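Call for Participants: Storham Clothing Swap and Mending Circle

Do you have a drawer full of good clothes you never wear? Bring them over! The Storham swap is back in July, and we're looking for neighbors to join our mending circle in the weeks leading up to it. Last summer 766 pieces went home with new owners, and we'd love to see even more this time.

The circle meets every Monday at 6:30 p.m. in the Primstead Building, second floor. You'll learn to sew on buttons, close seams, darn knits and take up hems (Divina Agbayani teaches the darning, and she is wonderful at it). Complete beginners are very welcome. We have 15 places. 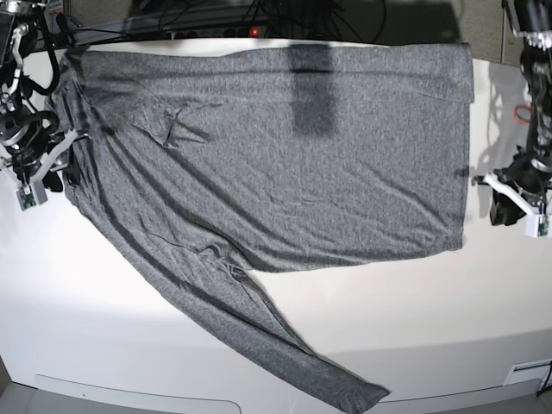

Please come to at least two evenings and, if you can, help sort on the day of the swap. Clothes should be washed and free of pet hair. Small holes are fine, we like small holes! Thread, needles and patches are provided, but bring your own scissors if you have a pair you're fond of. Coffee and Minoru Aoki's plum cake at the break.

There's no fee. Teens can join with an adult, and the building has an elevator from the Pelta Street entrance.

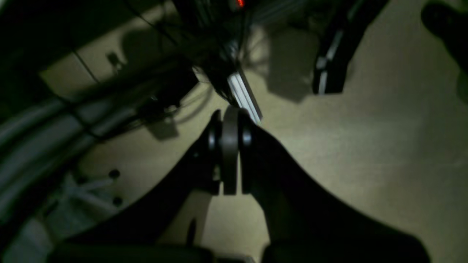

A black gripper and a short silver bar, seen close up.

To sign up, leave your name and phone number with Jerome Ignacio at the Primstead front desk, and tell him which evenings suit you. Do mention it if you own a sewing machine you could carry in, we can always use another one!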